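Joltemum (suturing method)

From Lurkura, the surgical robotics reference
Last edited 02/01/2019

Joltemum is a method for teaching a two-armed surgical robot to place interrupted sutures from recorded demonstrations. It was developed at the Amus laboratory and is most often cited for its handling of loose thread, a long-standing weak point of automated suturing. The name is used both for the learned controller and for the set of recordings it was trained on.

Background

An interrupted suture is a single stitch that is tied and cut before the next one is started. Surgeons often choose it over a running stitch when a wound may have to be partly reopened, or when the closure should not depend on one length of thread. For a robot it is the harder of the two. Each stitch calls for a needle pass, a pull-through, several wraps of thread around an instrument, and a cut.

Earlier systems planned the path of the needle in advance and followed it closely. This worked well on foam and silicone pads. Soft tissue shifts when it is pulled, and a path planned before the pull is often wrong by the time the needle reaches the second edge.
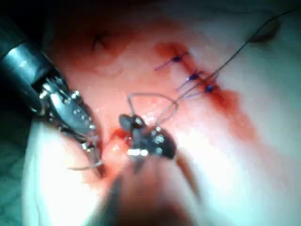 The Amus group took the view that most failures came after the needle had already passed. Thread snagged on the wrist of an instrument, slipped out of the jaws, or fell across the wound where the next wrap had to be made. A planner that tracked only the needle had no means of noticing any of this.

Method

Joltemum divides a stitch into phases: approach, bite, pull-through, wrap, tighten, and cut. A separate network decides which phase the robot is in, using the camera images and the recent motion of both arms. The controller then predicts a short stretch of movement for the two arms together, carries out the first part, and predicts again.

Movement is expressed relative to the current position of each instrument tip. Cable-driven surgical arms report their joint positions with some error, and the error changes with load and wear. Relative commands make the controller less sensitive to it. An earlier version used absolute positions and was dropped after it repeatedly closed its jaws a few millimeters above the thread. 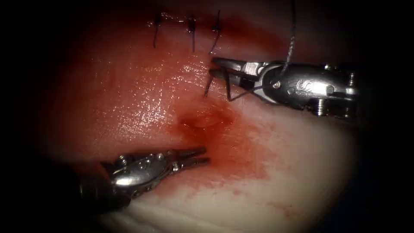 Thread is not modeled as a physical object. The developers tried a chain-of-links simulation and found it too slow to keep up with the arms. In its place, the controller receives a mask, produced by a program called Cropper, that marks the pixels likely to belong to suture material. Cropper also cuts each image down to a region near the instrument tips. Its masks are least reliable where dark thread crosses blood or lies in shadow, and the controller was trained with parts of the mask deleted at random so that it would tolerate gaps.

Training data

The training set holds 3181 recorded segments, each covering one phase of one stitch. Of these, 1525 are wrap or tighten segments, which were collected in greater number than the others because early controllers did poorly on them. The recordings were made by 22 operators with differing levels of experience.

Segments in which the operator made a mistake and corrected it were kept. The developers report that removing them made the controller smoother but left it unable to recover a dropped thread. 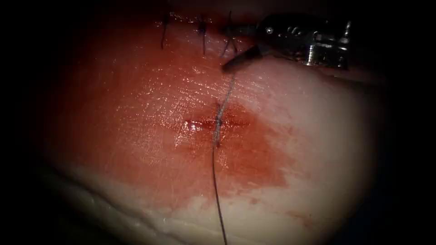 Results

In the main test, run in August, the controller attempted nearly 500 stitches. A stitch counted as complete if the knot held under a fixed pull and the wound edges met without overlap. The controller met this standard more often than the path-planning system used for comparison, with the largest difference in the wrap phase. There was little difference in the bite phase, where both systems placed the needle about equally well.

Time per stitch was longer than for a trained operator. Much of the extra time came at phase changes, when the controller tended to pause or repeat a small motion before going on. Tail length was also uneven, and the developers did not count this as a failure.

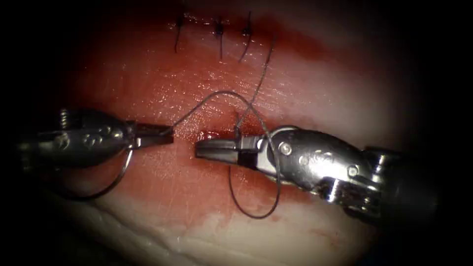

A reviewer for Lurkura objected that a pull test done right after tying says little about whether a knot will hold once the tissue swells, and asked for the test to be repeated after a delay. The developers agreed that the measure was limited. They have not published delayed results.

Limitations

Joltemum does not choose where stitches should go. A person marks the entry and exit points before each stitch, and the marks are not updated if the tissue moves a long way afterward. The controller also has no measure of force. It judges tension from the images alone, and in testing it sometimes tightened a knot enough to pucker the wound edges.

The method has been tried with only one thickness of thread. A change of thread color required Cropper to be retrained, though the controller itself was left as it was.

See also

Cropper (segmentation program)
Interrupted suture
Learning from demonstration
Needle driver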